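Shaping a ridged loaf: how do you keep the ridges from closing up in the oven?
Baking > Bread > Technique
Page 1 of 1

kudo_k
Posts: 204
I have been trying to get a loaf with deep ridges across it, the sort you can pull apart along the folds. Shaping goes fine. I roll the dough into a sheet, cut strips, stack them on edge in the tin and prove until they reach the rim. By the time it comes out of the oven the ridges have merged into one lump with a few faint lines on top.

Recipe is strong white flour, 65% water, 2% salt, 5% butter. Oven at 200 fan. Tin is a Dillar, the narrow one. What should I change first?

Naa M
Posts: 4000
Water. 65% plus butter is too slack for strips standing on edge. Go down to 60% and see what happens before touching anything else.

Second thing is fat between the layers. If you stack bare dough against bare dough it will weld. Brush each strip with melted butter, right to the edges.

kozma_a
Posts: 2000
I disagree about the water. I make this at 66% and the ridges stay open. The problem is the prove. If the strips reach the rim before baking, they have already filled every gap and there is nowhere to go but sideways into each other. Stop when the dough is two fingers below the rim.

Agree on the butter.

Naa M
What flour are you using at 66%? Some will hold that much and some won't. On ordinary supermarket strong white I would not expect it to stand up.

kozma_a
Tseng Mill, the strong one in the brown bag. It does take more water than most, I'll give you that. I still say prove first, water second. If you change both at once you learn nothing.

h.kikuchi
Posts: 61
There is also the option of not using a tin. I shape mine as a stack of folded pieces that get smaller towards the top and bake it free-standing. Nothing pushes the sides in, so the grooves stay deep. The crumb is a bit drier and the crust is rougher, and I bake it pale on purpose.
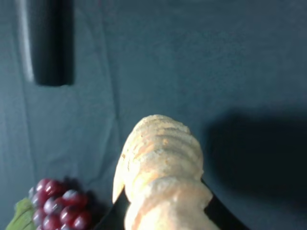 Ridges running across, smaller towards the top.

Dough for mine is 58% water, no butter in the mix, rice flour dusted between the folds. 190 without the fan, foil over it for the second half.

iwasaki_s
Posts: 37
Is the lean to the right from the shaping or from the oven? Mine always lean towards the door side.

h.kikuchi
Shaping, I think. I fold from the left and the upper pieces end up off centre. I've tried turning the tray halfway and it makes no difference to the lean, only to the colour.

kozma_a
Rice flour between the folds works but you can taste it, and it goes gritty the next day. For a pull-apart loaf that people will eat with butter I wouldn't use it. Semolina is worse.

h.kikuchi
Never had it go gritty. Are you using the fine stuff? The Idura one is milled for dusting and disappears. The coarse bags sold for puddings do not.

kozma_a
Possibly the coarse one. It was decanted into a jar so I can't check.

kudo_k
Thanks all. Did two loaves this morning, same batch of dough at 65%, butter brushed on every strip. One proved to the rim, one stopped two fingers below. The short prove is clearly better, with grooves down to a third of the depth. The other is the same lump as before, so butter alone didn't fix it.

Will try 60% next with the short prove.

Naa M
Fair enough, prove matters more than I allowed for. I'd still expect 60% to get you past a third. Also chill the strips for 20 minutes before stacking, they cut cleaner.

iwasaki_s
Does anyone weigh the strips? I cut by eye and the thick ones always swallow the thin ones next to them.

kudo_k
I cut with a ruler, 4 cm wide. Haven't weighed them. The end ones are usually thinner where the sheet tapers, and now you mention it those are the ones that vanish.

kozma_a
Trim the ends of the sheet square and put the trimmings under the stack.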